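**Bendside bench group, minutes, Tue 7 January**

Minutes by Anas Mansour. Corrections by email, please, and not in the hallway.

**1. Last minutes**

Approved with one change. Under the storage item, "agreed" now reads "discussed." I did not hear anyone agree.

**2. Reclaimed motherboards**

The Berchtold proposal is to strip and sort used motherboards at Bendside and sell the tested ones on through Drerker. The paper gives a figure of 1048 boards by the end of April. I asked where that number came from. The reply was that it came from the supplier's list, which has not been checked against any actual pallet.

The group spent a long time on CPU sockets. The paper allows six minutes a board for socket work, start to finish. Those who have done the work thought this was hopeful. Opening the lever on a retention bracket takes seconds. Looking properly at what is under it takes a good deal longer, and a bent pin missed at that stage comes back as a return.
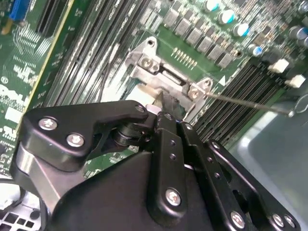
It was also pointed out that the paper treats every board as the same board. Brackets differ, levers differ, and screws that look alike do not always share a thread. The Zorum parts tray has one compartment marked "socket screws." I asked that this be fixed before any work starts. No objection, and no offer to do it either.

On grading, the paper wants boards sorted by eye into good, fair and scrap. I said that a clean green board with shiny metal on it tells a buyer very little. The group accepted that nothing goes out as "good" without a power-on test.

- Trial batch of 20 boards, mixed types, timed one by one.
- Socket, lever and bracket checked and noted separately on the sheet.
- No promise to Drerker on volume until the trial is written up.

**3. Budget**

The request is for 3000, mostly for lamps, magnifiers and mats. Almost half of it had no quote attached. Deferred. The lamps may be bought now if the old ones are confirmed dead, which I doubt, having used one last week.

**4. Other business**

The label printer was raised again. Still jamming. Left on the list.

Next meeting when the trial sheets are in.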